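Goswood Community Technology Center
Position Announcement: Evening Instructor, Computer Repair and Maintenance (Part Time)

Goswood Community Technology Center invites applications for a part-time instructor to teach in its adult evening program. The appointment begins in February and is renewable each term, subject to enrollment.

About the Center

The Center offers job training and basic technology courses to adults in the Lengyel district. Over 400 residents enroll in its classes each year. Many are returning to work after a long absence or preparing for a first position in technical support. Courses are held at the Mikano Street building, and tuition is charged on a sliding scale.

Duties

The instructor will teach two evening classes per week, beginning at 6:30 p.m. Introductory sessions cover the main parts of a desktop computer, safe handling, and the removal and replacement of components. Later sessions address operating system installation, backup, and the writing of clear service notes for customers. The instructor will also keep attendance records, grade practical work, and attend one staff meeting per term.
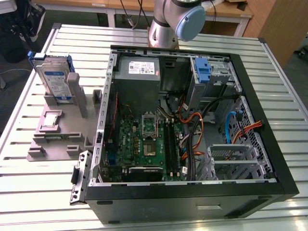
Qualifications

Applicants must have a high school diploma or equivalent and at least 2 years of paid experience in computer repair or desktop support. Prior teaching experience is preferred but not required. Applicants should be comfortable working with adults whose reading levels and first languages differ. Knowledge of Spanish or Portuguese is welcome.

All appointments are conditional on a background check, which the Center will arrange at its own expense.

Compensation

The rate of pay is $30 per classroom hour. Preparation time is paid at the same rate, up to the limit stated in the contract. Instructors who complete a full term receive a $500 allowance toward a certification exam or course of their choice. This position does not include health coverage.

How to Apply

Please submit a cover letter, a current resume, and the names of two references to Salamatu Amissah, Director of Adult Programs. Applications may be left at the front desk or mailed to the Center at the Mikano Street building. Selected applicants will be asked to teach a short sample lesson.

Review of applications will continue until the position is filled. The Center is an equal opportunity employer. Applicants who need an accommodation during the hiring process should contact the front desk before their interview.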